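Lougher handheld collection - gallery page

Quick page so people stop asking what the setup looks like. Longer writeup is coming, the numbers here are from the November pass and won't change much.

Short version of the method: one person, one hand-held gripper, fisheye lens on the gripper, no arm in the room while collecting. We record the hand doing the task, pull the gripper pose out of the video, train on that, then run the policy on the Votelard arm back in the lab. Same fingers on both. Same lens on both. That part matters more than we thought going in.

Total for this round: 488 demos, 4 sites, 3 operators. 2 tables per site where we could get them.

Task is pick and place with soft irregular stuff. Bread mostly. Rigid blocks were solved last spring and blocks don't squash.

Some notes before the gallery, in no order:

Raw fisheye goes straight into the network. No undistort. Tried it both ways on the Ditard baseline, the flattened version threw away the edges and the policy got worse at finding the place target once the gripper was in close. Curved it stays.

Orientation. Gripper gets held at all kinds of angles so plenty of footage is upside down. We don't rotate it. Rotating by the gyro looked nicer for people and did nothing for training, so we droped it.

Glass. Big windows were the worst for tracking. Reflections give you features that slide the wrong way when the hand moves, and the pose solver will happily lock onto them. Fix for now is a slower mapping pass at the start of each session, walk the gripper all the way round the table, then start demos. Lost fewer episodes after that. Not zero.

Glare on tabletops. Exposure is locked per session, set off the tabletop itself. Bright spots still clip. Left them in. Augmenting brightness helped some, random crops helped more.

People in view. Second person is often near the table during a session. We kept those episodes. A Prellus model trained only on empty-room clips froze up when anyone stood nearby, the mixed one kept going.

Cables and straps. Same deal, kept. Masking them by hand took forever and the masked set scored the same as the unmasked one.

What failed: anything where two items touch at the start. Policy goes for the middle and gets neither. More demos of that case are next on the list, plus a narrower fingertip.

What worked better than expected: new table colors. No fine-tuning, just ran it. Round tables too, we figured the missing corners would throw it off and they didnt.

Data format is the same as the last release, one folder per session, video plus pose track plus gripper width. Episodes where tracking dropped are listed in a text file in each folder so you can filter them yourself. Old loader still works. Policy weights go up with the writeup.

Gallery below. Gripper view, unprocessed, full fisheye circle left on.

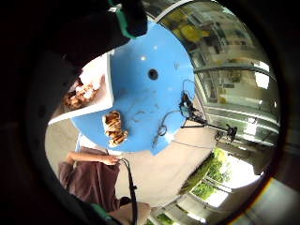
Round blue table, two braided pastries, white board. Windows on the right, lots of reflections.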